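Minutes – Open day preparation meeting, Trelen hall
April, 13:00

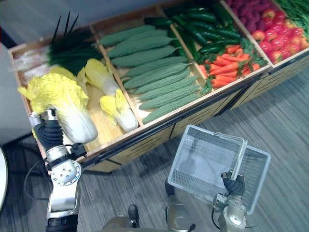 Napa cabbage in the left hand, basket in the right.

Present: the demonstration team and two guests from Dollia.

1. Last visit
The guests from Dollia watched the shopping demonstration at the produce bin. They asked if the vegetables are real. They are artificial, and we agreed to write this on the sign at the entrance.

2. Program for the open day
The demonstration will be shown 8 times, each time for 14 minutes. Tidudora wishes to have a longer break at noon – accepted. The talk will be in English, with a short text in other languages on paper.

3. Visitors
We expect almost 1000 persons during the day. The groups must stay behind the line on the carpet while the arms are moving. Purba will bring the barriers and take them back in the evening.

4. Produce
Two more cabbages are to be ordered. It was discussed to let children choose the vegetable, but there was no decision. This point moves to the next meeting.

5. Other
The parking plan is still missing. Trelen will send it before the end of the month.

Meeting closed at 14:00.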